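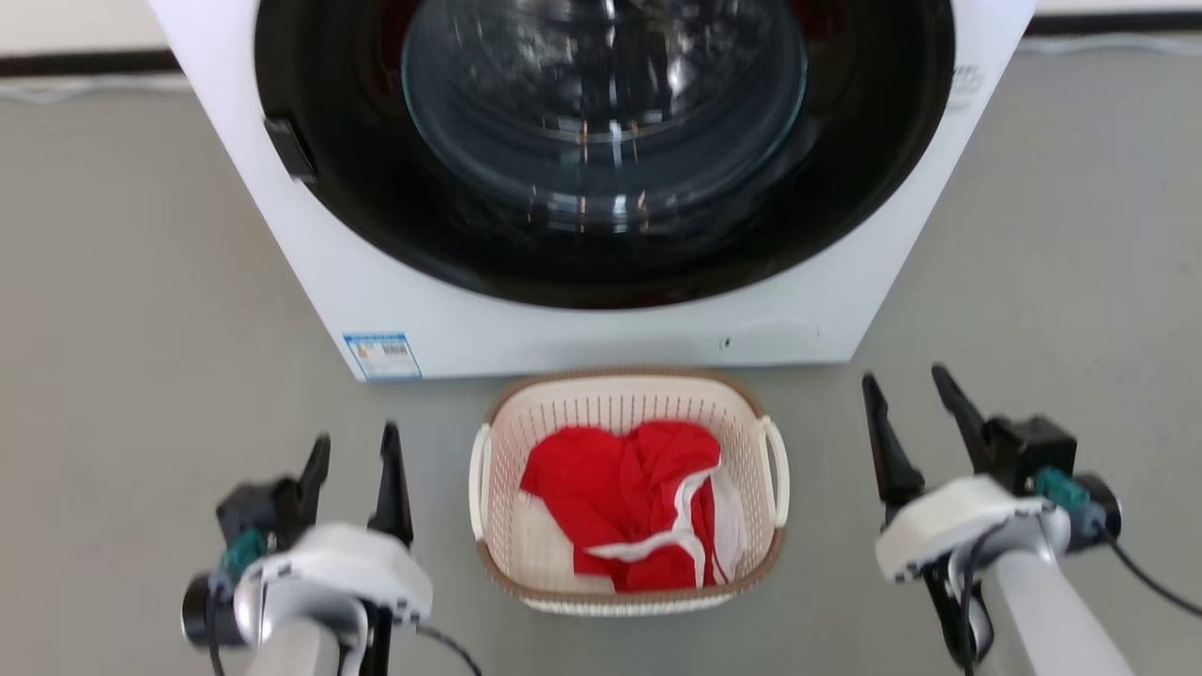 Print this message | E-mail this message

Subject: Re: [home-machines] So when does it do my laundry?
Date: Thursday, April 2, 2026

On an earlier message to the list:

> I've been reading this list for a year and I keep seeing arms
> that fold towels and arms that stack cups. Fine. But can one of
> them do a load of wash yet, start to finish, in a normal house
> with a normal washer? I have three kids and a bad back. If the
> answer is "five more years" I'd like to hear it so I can stop
> getting my hopes up every time somebody posts a demo.

I'll take a swing at this one, because laundry is what I've been doing all winter (at work, I mean – my own hamper at home is a disgrace).

Short version: parts of it, yes. The whole load, start to finish, in your house with your kids' socks? No, and I wouldn't put a number of years on it.

We run a two-arm setup at Brernico, plain parallel grippers, two fingers a side. The job is the one you'd expect. There's a front loader, there's a basket on the floor in front of it, and the clothes have to get from one to the other. We logged 1,826 tries between the fall and last week, and I've gone back through a lot more of them than is good for a person.

Picking up the basket is the part I'd call close. If it has real handles, one on each end, a pair of arms can come in from both sides and get hold of it pretty well. Loop handles are great. The cheap soft baskets with two slits in the rim are murder. So if you're asking what to buy for the robot you don't own yet, get the stiff kind with the loops!

The washer door is a mixed bag. Ours opens fine now, but that's our door. We took the same program over to the Brisus people, who have a different washer with the catch in a different spot, and it pawed at the thing like a cat at a screen door. Two days of retraining and it was okay again. You can see how that goes if every house has its own model.

Then there's the clothes. A towel is easy to love: it's square and it doesn't have anything hanging off it. A hooded sweatshirt is another story. Drawstrings get me the most. The fingers close on the cord and not the cloth, the arm lifts, and up comes a foot and a half of string with the sweatshirt still sitting in the basket. Or half of it goes in the drum and a sleeve stays out and the door gets shut on it. We had a run of 473 single garments in February and I had to step in on 269 of them. Mostly small stuff, a nudge here, a sleeve tucked in there. But you'd be doing the nudging, with your bad back, so what did you gain?

And it won't sort. I mean somebody has probably shown sorting, and I've seen the Skinoleo clip same as everybody, with the bright things going one way and the whites the other. Ask it about a red shirt lying on top of something white, though, where the white only peeks out at one side. A camera sees what's on top. You know to dig. Ours takes hold of whatever's there and in it all goes, and that's how you end up with pink undershirts.

It's slow, too. Our best full basket took 20 minutes to load. I can do it in one, badly.

What I do think is coming sooner is the dull in-between work in places where nothing changes. Sjöberg has been trying arms in a hotel laundry, same sheets, same carts, same machines every day, and from what I hear they're happy enough to keep going. That makes sense to me. A shop floor can be set up to suit the machine. A house with three kids can't, and shouldn't have to be.

So don't hold your breath, but don't quit the list either. If anybody has a trick for drawstrings I'd love to hear it. We've tried coming in from the side, we've tried grabbing deeper, and deeper works better until it picks up three things at once. I'll post the grab-depth numbers when I've cleaned them up – they're in a spreadsheet only I could read right now.

Print this message | E-mail this message

Reader comments (4)

laundrymat_owner: Deeper grab and then a little shake. That's how I do it with my own hands and it drops the extras back in the basket.

pdx_tinkerer: What about socks? You skipped socks.

Reply from the author: I did skip socks. They stick to the rubber door seal and I don't want to talk about it.

threekids_badback: Thanks, this is what I wanted to know. Getting the basket with the loops anyway.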